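The Hand on the Table

Tae-yang Cheon gave names to everything he built. The drill press was Dritard, because it was slow and it complained. The new gripper was Ra, and he could not say why. His daughter had asked him in July and he had answered that it was short to write on a label.

He worked in the shared shop on the first floor of the old Hilov building, where members paid for a shelf and a key. His shelf had number 462. On it he kept the spools, the box of screws, and the notebook where he wrote down every version of the fingers. The last version had a small fault near the bottom edge. He had run his thumb over it many times and decided to leave it.

"You could print it again," said the woman from the next bench.

"I could," he said. He did not print it again.

The table he had brought from home. His wife had chosen it when they were newly married, and for years they ate breakfast on it, and after that it stood in the hall with letters on top. Now he held the gripper over it and let the fingers open as far as they wanted to go.
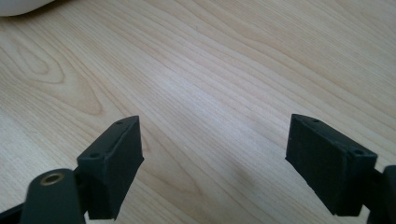 He was thinking about his father, who had repaired clocks and who never touched a part before he had looked at it for some time. As a boy Tae-yang found this very boring. He used to count the seconds under his breath, and once he came to 1396 before his father finally picked up the tweezers. Then the repair itself took less than a minute.

He squeezed the handle. The fingers came together, and the left one arrived a little earlier than the right. He opened them and tried again – the same. In the notebook he wrote: left is early. Then he wrote: loosen 2 screws, try again tomorrow.

The woman had put on her coat. She stopped beside him and watched the fingers close on nothing.

"What will it pick up first?" she asked.

He had a list for this, with a wooden cube and a rubber ball on it. But he thought of the gray tweezers in the drawer at home, which he had not used since the funeral.

"Something small," he said.

She wished him a good night and switched off the lamp over her own bench. Tae-yang stayed until ten o'clock, opening and closing the hand, and listening to which side came first.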